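Plamidari Household Waste Survey: Data Card

Maintained by the Dranora Office of Municipal Programs. Version 2, released August 29, 2022.

Summary
The data set records the weight and colour category of recyclables set out for kerbside collection in Bravar over 60 days, beginning in April. Organics are excluded.

Contents
The archive holds four tables, one per collection district. Weights are in kilograms. Missing values are left blank.

Item classes
Coders assign each article to a class by its principal material. Paper cups and sealed snack wrappers are classed separately.

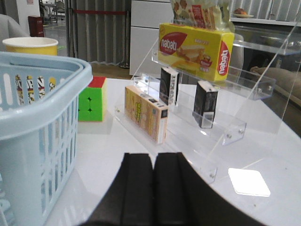
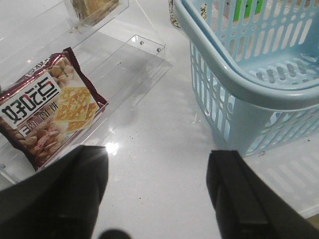

Contact
Enquiries should be directed to Magdy El Fassi, Data Steward.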